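Stop tuning the policy, fix the clock

Been meaning to write this since September and never got to it, so quick version. Most of what gets called a "learning problem" in cloth handling is a tooling problem. Bad timestamps. Bad replay. No diff between what the planner asked for and what the controller did.

At Dalcombe we had 289 episodes marked as failed folds. Everyone wanted a bigger model. Khurram Dhanial wanted to look at the logs, and he was right — finger width and video were out of step, and had been for weeks. The policy was learning to close on cloth it hadn't reached yet. Of course it failed.
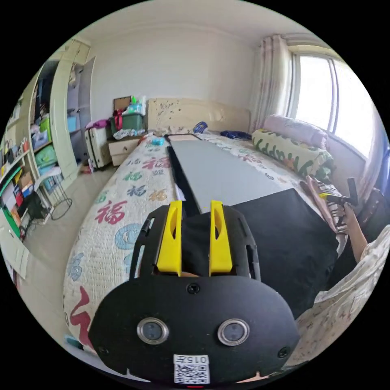 Do you need force sensing to fold cloth?
For slow folds on a flat surface, finger width and decent video will get you most of the way, as long as they share one clock.

People hate that answer becuase a sensor is something you can buy. A clock is something you have to maintain.

Same with replay. Our tool (Meltdale, named before my time) used to drop anything over 200 ms late and not say so. Silent. You'd scrub through an episode and think the hand jumped. Episode 1835 is still the one I show new hires, the gap sits right on the grasp and the plot draws a nice smooth line over it.

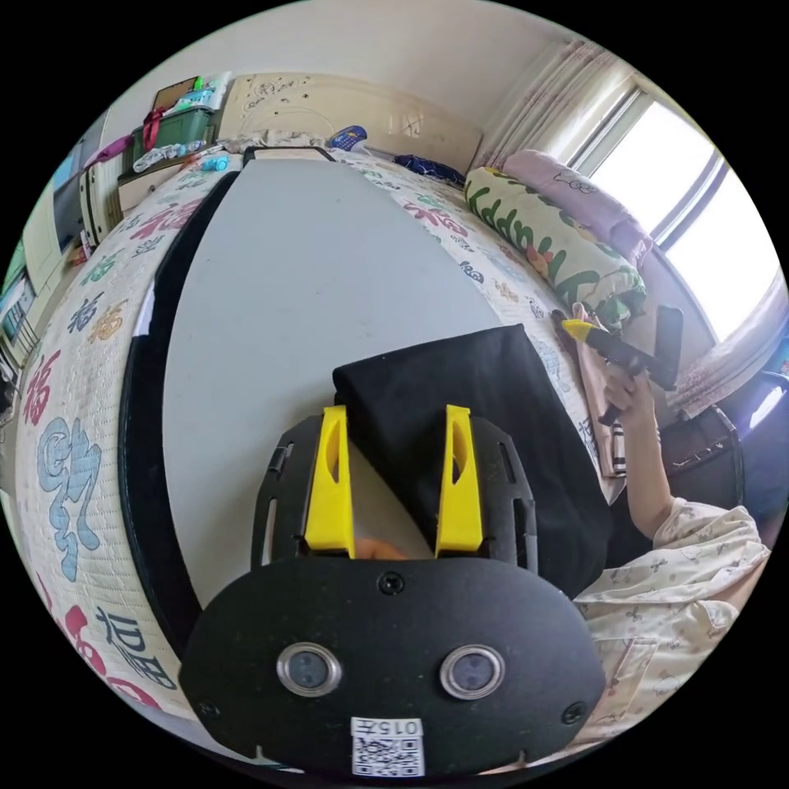 So now it leaves the hole in the plot. Ugly, and people complained, then they started finding bugs. Horkanov still interpolates by default and I think thats a mistake. Put it behind a flag.

And the planner stuff. Gruber's team logs every rejected plan with the reason, plain text, one line each. Boring. I'd trade a month of training runs for it. Ours just says "no valid grasp" and moves on — 2359 times in the last batch. No valid grasp why? Reach? Mask empty? Timeout? Can't tell, so we guess, and the guess is always more data.

Write the reason down. Then go train something.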